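Home Papers Issues Authors Contact

5 min read

3. Where visitors stop on the Grukine island route

3.1 Setting and method

The Grukine route is a walking path of ten stops that ends at the old chapel of Priedītis. The island can be reached on foot only at low tide, so most visitors arrive within the same few hours. In July we asked 662 visitors to fill in a short form at the ferry office. Of these, 562 forms were complete, and the other 100 were left out.

3.2 Results

Over 300 visitors named the harbour wall as their favourite place to take photographs. The chapel came second, although it is the only stop shown in the Druleck guidebook. Visitors who stayed overnight more often chose the north steps, where the evening light has a warm colour. Day visitors did not mention the steps at all - they had usually left the island before evening.

A second question was about signs. Many people wrote that the signs near the causeway are hard to read and that they followed other walkers.

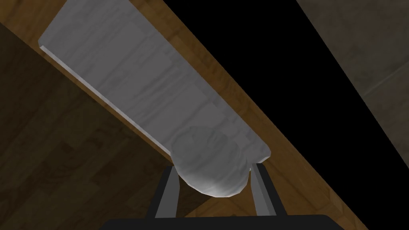

Figure 4. Simulated view: pale gray slab with a rounded end, on brown planks.

3.3 Limits of the survey

The form was offered in two languages only. Families usually filled in one form together, and we could not separate their answers.

Comments

Pledo: Was the form given before or after the walk?

Kurniawati Ngau: After the walk, while people waited for the ferry.

Pledo: Thank you. I would also vote for the north steps.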